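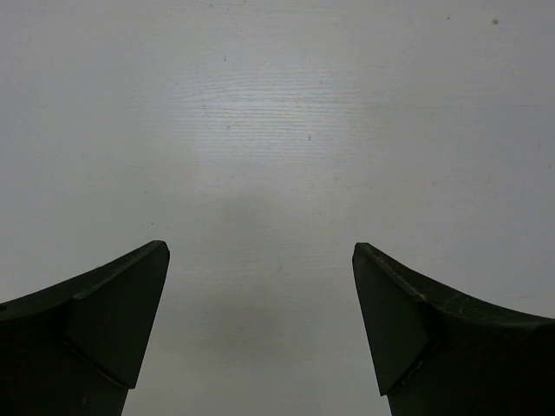
The dishwasher can wait

Last updated: February 12, 2026
By Regula Wieser

I run the back half of a small laundry and linen hire business in Tingate. We have 45 regular customers, mostly guest houses, and we wash, dry, fold and pack for them six mornings a week. For the past two years people have been telling me that a machine will soon do the folding. I would like that. Folding is dull, it hurts the shoulders, and it is the job new staff leave over.

So in June I went to see a robot fold. A firm called Kragh had two arms set up on a bench and a pile of hand towels next to them. Gion Marti, who showed me round, was fair about what it could do. It folded a hand towel in 51 seconds. Dagný Egilsson, who has been with us longer than I have, does one in two or three. He didn't pretend otherwise, and said the speed would come.

I believe him about the speed. Machines get faster. My doubts are about everything on either side of the fold. Somebody had put the towels in a tidy pile. Somebody took the finished ones away. When a towel came up with its corner tucked under, the arm picked at it four times and then stopped, and Gion leaned over and shook it out by hand.

Most chores are like this. We talk about "doing the dishes" as though it were one job, but it is scraping, stacking, noticing that the pan needs a soak, finding the lid, wiping the bit of worktop where the lid was. A person does these without putting them in a list. A machine needs each one worked out and tested, and then tested again with a different pan.

Take picking things up. A gripper with two fingers opens, goes down to the table, closes and lifts. With a box or a bottle this is now fairly dependable. Put a wet pillowcase there, or a teaspoon lying flat, and the same movement can fail. People slide a spoon to the edge of the table to get a thumb under it. I never taught anyone that and I doubt anyone taught me.

My brother-in-law, Bjarke Lund, works on the shop floor at Widmont, where they pack door fittings, and he thinks I am too gloomy. They have had an arm loading trays since last year. On a good shift it moves 1,032 pieces and needs looking at twice. He is right that this is real work and that his wrists are better for it. But the pieces are all the same shape, the trays are bolted down and the lighting never changes. They altered the line to suit the arm. I can't alter a guest house's bed linen, and most of us would not rebuild a kitchen so that a machine could find the forks.

What I would say to anyone thinking of buying is to ask for a trial with your own things, in your own room, on an ordinary day. Bring the worst of it, the fitted sheets and the odd socks. Watch for an hour, and write down each time a person steps in. If the seller would prefer you to watch a film of it, wait another year.

Maëlle Fraser at the Claltau repair shop put it to me that the early washing machines were poor too, and people still bought them. That is true, and my grandmother was one of them. Hers leaked, but it took away the heaviest part of the day from the first week. I am waiting for a folding machine that does the same. I have left a space for it by the dryers, and for now we keep the trolleys there.

Contact us | © 2026 | Back to top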